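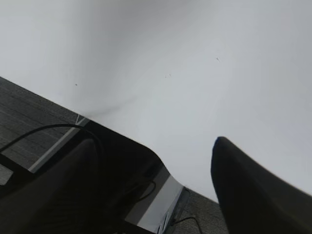 Got the Brorix floor cleaner in August, been through two refills now so figure I can review it. Paid 93 for the starter kit, which felt like a lot for a bottle, a brush and two cloths. I have gray carpet with that fine ribbed texture, the kind where crumbs go down in the lines and stay there. Regular spray just sits on top. This stuff foams, you work it along the ribs, wait, blot. Coffee stain by the desk, gone. Old ink spot, lighter but still there.

Smell is ok. Lemony, a bit strong first ten minutes. Open a window.

Brush is the weak part. Bristles bent over by the second week and the handle gets slippery when your hands are wet. I went back to my old Aksoy one, stiffer, does corners better. Cloths are good, wash fine, no lint.

Don't bother with the Traltura version. Tried it last year at my sister's, left a sticky patch that picked up every bit of dirt going. Had to rinse it three times. Cheaper but you pay for it in time.

Refills are the annoying bit. Only sold in packs of four and the store was out for most of August. Emailed and Brittany Kennedy in support got back to me same day, sent a code for free shiping. So points for that.

Would I buy again? The liquid yes, the kit no. Get the bottle on it's own if you can find it. Four stars, would be five with a decent brush.

Sep 29, 2026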